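Brestasix Stone Floor Soap, 500 ml

Product ref. 162
Made for marble, limestone, travertine and other polished or honed stone floors
Sold singly, or by the case of 24

Price: £16 a bottle
In stock at the Makdale shop and by post

If you have a stone floor and a family living on top of it, you will know that the two don't always see eye to eye. Marble is a lovely thing to come down to in the morning, cool and light and a little bit grand, and then by teatime there is juice under the table, a biscuit trodden into the joint by the fridge and a set of sticky footprints going off towards the television. Brestasix is the soap we have sold for floors like that since we first opened in Makdale, and it is still the bottle that Brenda Parsons reaches for at home (she has a marble hall, two grandchildren under four and a very old spaniel, so it gets a fair trial!).

It's a gentle, neutral soap that goes into a bucket of warm water. It has no vinegar in it, no lemon, no bleach and no wax. We mention the vinegar and lemon first as so many of the kitchen-cupboard recipes that get passed round for floors rely on one or the other, and both of them will take the polish off marble and leave you with a dull patch the shape of the splash. Brestasix has none of that. It lifts the ordinary greasy film of family life, the crumbs and the drips and whatever comes in on shoes, and leaves the stone looking like itself.

How to use it

Sweep first, or run the vacuum over with the soft brush fitted. Do take a minute over this part, especially round the feet of chairs and along the skirting, as grit dragged about under a wet mop is what puts the fine scratches into a polished tile.

Put one capful in a bucket of warm water. One is enough. We know how tempting it is to add a glug for luck, and we have all done it, but too much soap only leaves a bloom on the surface that you then have to rinse off, and you'll have used up your bottle in half the time.

Wring the mop well. The cloth should be damp to the touch and shouldn't drip when you hold it up.

Work backwards from the far wall to the door, a few tiles at a time, and change the water when it starts to look grey. In a big open room that might mean two buckets, or three if it has been raining and everyone has been in and out of the garden.

Go over with a dry cloth or an old towel if your floor is a high polish. Honed and matt floors can be left to dry by themselves.

Getting the room ready

Several customers have asked us how on earth to mop a room that has small children's things all over it, and the answer is that you don't have to clear the lot. Pick up what is light and loose, such as paper, card, soft toys and building bricks, and put it all in one heap on the sofa or in a big basket. Little chairs can go upside down on the table. A bouncer seat on a wire frame is easily lifted to one side, but do look underneath it for a moment before you carry on, for that is where the rusks end up.

Plastic and painted wooden furniture can go back as soon as the floor is dry. With metal feet we'd wait a little longer, and we'd put felt pads on anything that gets pushed about. Rust marks on pale marble are a nuisance to shift and Brestasix won't do it, so prevention really is the thing – a packet of pads costs very little and takes ten minutes of an evening.

Paper left lying on a wet floor is worth watching too. Newsprint, coloured card and felt-tip drawings can all give up their dye if they get damp, and pale stone will drink it in quite happily. Pick them up first, dry the floor, and let the artist carry on afterwards.

Spills

For something fresh, and above all for squash, juice, tomato sauce or anything red or orange, blot it straight away with kitchen paper. Press down and lift. Wiping spreads it along the joints. Then go over the place with a cloth wrung out in the made-up soap, and again with plain water.

For something that has dried on, lay a damp, soapy cloth over it and leave it alone while you have a cup of tea. It will usually come away with a soft sponge. Please don't scrape with a knife, and keep the green scouring pads for the saucepans.

If there is a dull mark left when the floor is clean and dry, it is probably an etch and no longer a stain. That means the surface of the stone has been altered a little, and soap can't put it back. Bring a photograph in to us, or send one, and we'll tell you whether it's a job you can tackle yourself with a polishing powder or whether it wants a proper restorer.

Natural veining is another matter. We have had more than one anxious telephone call about a grey smudge that wouldn't come off, and after a good deal of scrubbing it has proved to be part of the tile. Marble is full of smoky streaks and cloudy bits, and some tiles have a great deal more of them than their neighbours. Wet the place with clean water and look at it from a low angle with the light behind it. If the surface is smooth and the shine runs straight over the top of the mark, it belongs there and you can put your bucket away.

What to mop with

Any flat mop with a washable cotton or microfibre head will do nicely. We stock the Joron flat mop, which has a wooden handle and a head that swivels low enough to get under most sideboards, and we sell the spare covers in pairs. String mops hold rather too much water for stone, in our opinion, though we have a handful of customers who wouldn't be parted from theirs, and as long as it is wrung out hard we shan't argue.

For sweeping, a soft-bristled broom is kinder than a stiff one. The Yuen indoor broom is the one we keep behind the counter. It is wide, it doesn't shed, and it has a hole in the top of the handle so that you can hang it up and stop it sliding down the wall in the middle of the night.

Suitable for

Polished and honed marble, limestone, travertine, terrazzo, slate and sealed sandstone. It is quite all right on porcelain and ceramic tiles as well, so if your kitchen is one thing and your sitting room another you needn't keep two bottles.

Not suitable for

Unsealed wood, cork, or any floor that has been waxed. If you've taken on a house and aren't sure what has been done to the floor before you, try a little in a corner behind a door and let it dry fully before you decide.

The small print, in ordinary words

Each bottle holds 500 ml. The cap has a ridge inside it and that is your measuring line. The soap is a pale straw colour and has a faint smell of clean linen, which fades as the floor dries. Keep the bottle upright with the cap screwed down, out of the frost and well out of the reach of children. If it gets in anyone's eyes, rinse with plenty of water. It should never be decanted into a drinks bottle, however handy the size.

It keeps well. If it has stood in a cold garage over the winter it may go cloudy, and a few hours in a warm kitchen will bring it round again. We bring in fresh stock each February, so there may be a short gap on the shelf in late January if we've had a busy Christmas.

Ordering

Single bottles can be collected from the shop or posted. Cases of 24 go by carrier, and they are heavy, so do let us know if there are steps up to your door or if there's a neighbour who would take it in. Nurseries, playgroups and holiday lets can open an account with us – just ask for Brenda and have your delivery address to hand. Empty bottles are welcome back at the counter, rinsed, and we'll take the caps too.

Questions we're often asked

How often should I wash a marble floor? In a busy family room, once or twice a week, with a quick sweep every day. A spare bedroom can go a month and be none the worse for it.

Can I use it in a steam cleaner? No, please don't. We'd rather you kept steam off marble altogether, as the heat gets into the joints and can loosen the sealer.

Will it make the floor slippery? A wet stone floor is always slippery, whatever is in the bucket, so keep little ones out until it has dried. Made up as directed, the soap doesn't leave a film behind it.

Does it seal the stone? It doesn't. Sealing is a separate job, and we have a leaflet on it which we'll gladly pop in with your order if you ask.

Can I wipe down other things with the same bucket? Yes, while the water is still clean. It's handy for plastic chairs, the outside of the fridge and the legs of side tables. Rinse the cloth out first, and do the floor last of all.

Floors in a family home

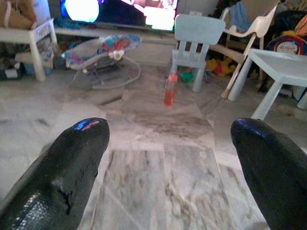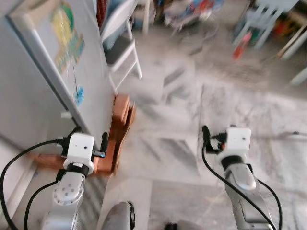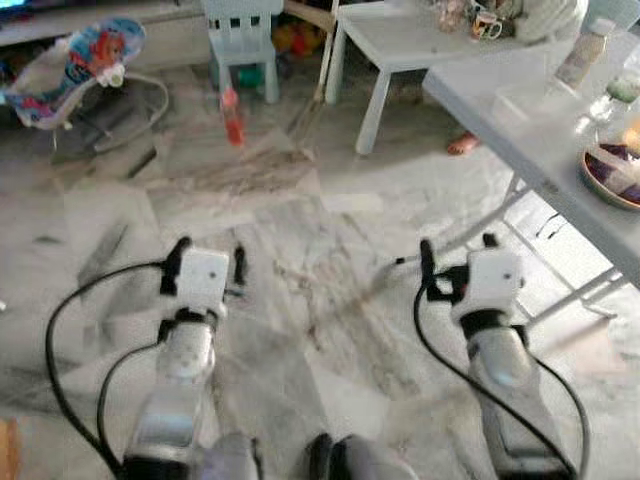

Marble tiles with grey veining, first and third pictures; a grey patterned rug near the fridge, second picture.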